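Slide 4. Knots you can feel

OK, so the jump rope. I promised Kaiwen Tang I'd keep this part short and I will fail, because I love it.

Ask the room: who has a rope at home that's too long? Wait for hands. Then ask who has cut one and regretted it. (Mine was the good one from Pastoria. Still hurts.)

The main point: you can shorten a rope with plain overhand knots and undo them next month. Stand on the middle with one foot, pull both ends up, and see where they reach. Armpit height is a nice place for a beginner to start. Anything past that, knot it away, same number on each side, close to the handle so the knots stay off the floor when you swing.
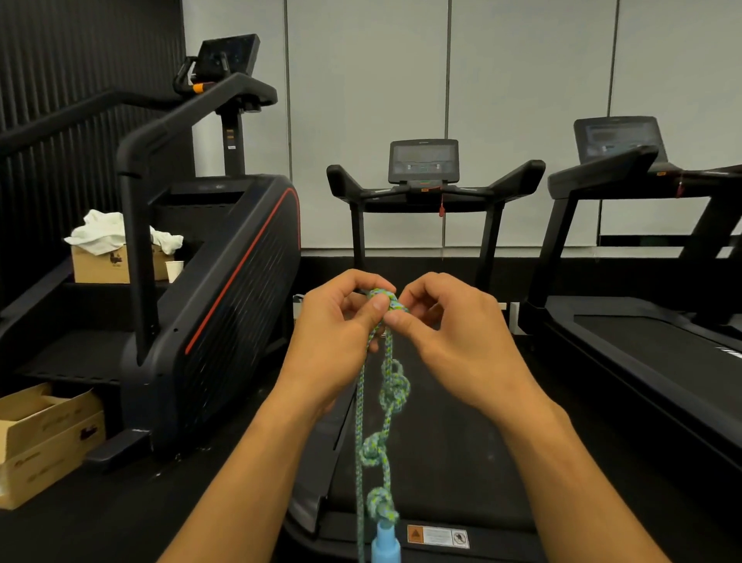

Slide 5: Three knots tied, the next one on its way.

Pause on this one! Let people look at the fingers. Keep the loop small and pinch it while you pull the tail through. Beginners make a huge loop and then chase the knot all over the place.

Pass the practice ropes around now. There are 13, so people share. Give them 7 minutes, walk the aisles, help the left-handers first.

If Esben Hafþórsson is in the room, get him to show his double knot, it's lovely.

Likely question: do knots slow the rope down? A little, and you'll feel the extra weight near your hands. I kind of like it.

Next: footwork, slide 6. Water first.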